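Home | Programs | Rehearsal Rooms | Recording | News | Contact

8/22/21
Posted by the Domance project office

Progress report to the Boersma Fund: Domance rehearsal and recording program, Rirnton

The grant covers subsidized rehearsal time, a small recording budget and a run of live shows for young bands in Rirnton. This report covers the period since our last update in February.

Rehearsal rooms

Both rooms reopened in the spring and have been booked most evenings. 26 bands are now registered, most of them playing some kind of punk, indie or hardcore, plus a few solo acts who use the smaller room to work on material. The booking limit is still two sessions a week per band. We had complaints about this from groups preparing for shows, so in the last month before a gig a band can now ask for a third session if the room is free.

The drum kit in Room 2 needed new heads and a replacement kick pedal. The bass amp was repaired once and has failed again. We have been using a loaner and would like to move $700 from the print budget to buy a secondhand one. Flyers cost less than planned, as most bands now promote their shows online and only want a small number of posters for the record store and the bus station.

Recording

Nine bands have finished tracking at Velitz, and six of those have final mixes. The other three are waiting on vocals. The engineer's day rate went up in the summer, so we shortened the standard block from three days to two and asked bands to come in with finished arrangements. This has worked well for the louder groups, who mostly record live in one room and add vocals later. It has been harder on the bands with keyboards or strings, and we may need to go back to three days for them.
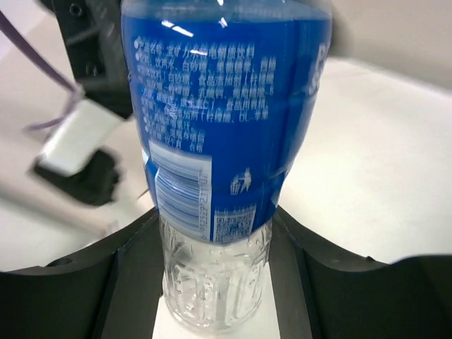

The compilation is still planned as a 12-track release on cassette and download. Mastering was due to start in July and has slipped until all the vocals are in. Track order is undecided. Two bands have asked to swap their songs for newer ones, and we have agreed as long as the new versions are recorded inside their existing time.

Live shows

We put on four shows outdoors and one indoors with reduced capacity. Total attendance was more than 1000, with the best turnout at the all-ages afternoon show. Every band on the bills was paid the agreed fee. One outdoor date was rained off and has not been rescheduled – the site has no free weekends left this season.

Sound complaints came in from one street after the second show. We moved the end time forward by half an hour and turned the stage away from the houses, and have heard nothing since.

Next period

Finish the last three vocal sessions, send the compilation to mastering and book the release show. We also need a decision from the Fund on the amp request above – a reply by email is fine. The full budget sheet and receipts will follow separately.

3 comments | 14 shares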